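Prirau Residents' Forum > Transport and Air Quality > Delivery vehicle permits: consultation

Kha La (moderator)
Thu 3 November

Members are reminded that the consultation on delivery vehicle permits for the Prirau district remains open. Under the draft, vans above 2000 kg would require a permit to enter the inner streets before noon. Each business may hold two permits without charge.

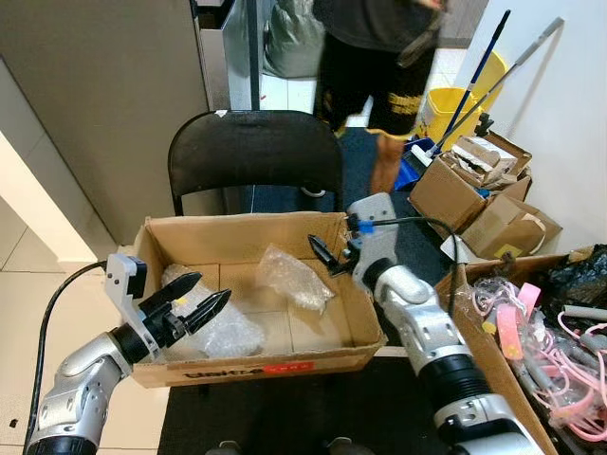
Comments should refer to the numbered clauses of the draft wherever possible. General remarks on parking belong in the separate thread.

Fekine_Row
I wish to register an objection to clause 4. The charge of 200 per additional permit falls on small shops that do not control which carrier their suppliers use. The large carriers will simply add it to their prices.

Lợi Âu
I must disagree with the previous poster. The monitor on Gikia Street recorded 59 days over the local limit last year, and morning vans are the main traffic there. A charge that is too low will change nothing.

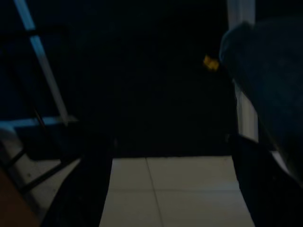 I would, however, support a longer notice period, so that firms with leased vans may see out their contracts.

Fekine_Row
The Gikia Street monitor stands beside the bus depot. It cannot be taken as evidence about vans. I have asked for the readings from Đỗ Square and have yet to receive them.

Kha La (moderator)
The Đỗ Square readings will be added to the consultation page once they have been checked. Please keep replies to the clauses.

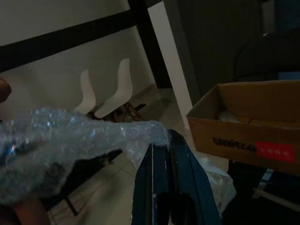
Clause 7 deserves more attention than it has received. It would allow several shops to share one drop-off point outside the boundary, with goods taken in by cargo bike. Packing would need to suit the smaller loads, and bulky filler such as bubble wrap takes up room on a bike even when it is bunched up and twisted tight. I would ask that the final text set a size limit for parcels.

Lợi Âu
Agreed as to clause 7. My position on clause 4 is unchanged.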